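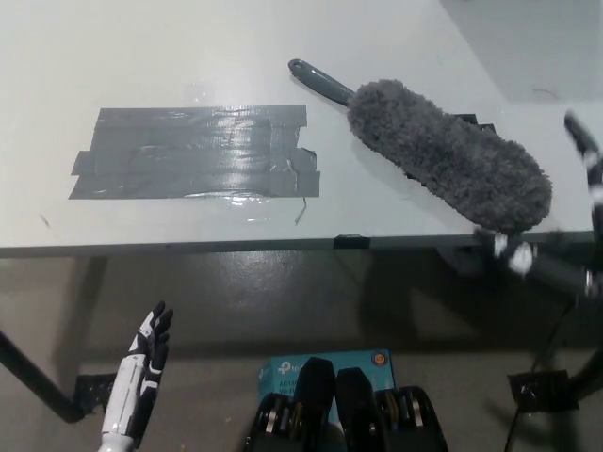
*Cleaning bench, Clurstead site: duster to the right of the taped area, robot's right arm moving.*

Visit report, Clurstead workshop, October 17, 2018

The visit was hosted by Lindsay Ruawai, who runs the day shift, and Mereana Quinlan, who is responsible for the cleaning and reset work between jobs. Clurstead prepares display furniture and small fittings for hire. Everything that comes back is wiped, dusted, checked and put away, and until September all of it was done by hand.

The robot is used on one bench only. It has two arms and works from a fixed position at the front edge of the table. The tool on the day was an ordinary microfiber duster with a dark plastic handle and a charcoal chenille head. According to Mrs Quinlan, no special tools have been bought for the cell. Staff use the same dusters at the hand benches, and heads are washed in one batch.

The bench top is plain white with a patch of grey duct tape on the left half. The strips overlap and the ends are uneven. I asked whether the tape affected the wiping stroke and was told that the ridges catch the chenille slightly if the handle is held too low. The programme, named Emine by the people who wrote it, therefore keeps the stroke shallow on that side. Glare from the overhead light is a known difficulty on both the tape and the table top. A matt lamp cover is on order.

Black brackets on the floor mark where the table belongs. If it is moved, the position has to be taught again, a job of 17 minutes when done by Mr Ruawai and longer when done by anyone else. Two other members of staff are being trained.

**Changes to the work**

The hand benches still take most of the returns. The cell is given flat items in a single finish, at a target of 66 pieces per shift. It reached that figure on 8 shifts in September. On the remaining shifts it was stopped early, usually for a dropped tool.

Dusting was formerly shared out by the hour. Now one person per shift is assigned to the cell. That person loads, unloads, inspects under a hand lamp and puts the duster back in its starting place after a stop. Mrs Quinlan described the post as lighter on the shoulders and harder on the attention. Her staff asked for it to be rotated every two hours, and this was agreed after the first week. They also asked that stops caused by the machine should not count against the bench total. This is still under discussion.

No posts have been cut. One vacancy on the evening shift was not filled, and two people I spoke to raised it without being asked.

Inspection is the point where the figures are least certain. The cell's output is checked at 100 per cent, the hand benches by sample, so reject rates cannot be compared directly. Mr Ruawai intends to put both on the same footing before the Tautahi site decides whether to take a cell of its own.

**Points to follow up**

- Copy of the stop log, with causes, from Prastusach, who maintain the arms.
- Written rule for the two-hour rotation.
- Cable routing on the right-hand side of the bench, where a thin black cable runs down near the floor bracket.
- Date for the lamp cover.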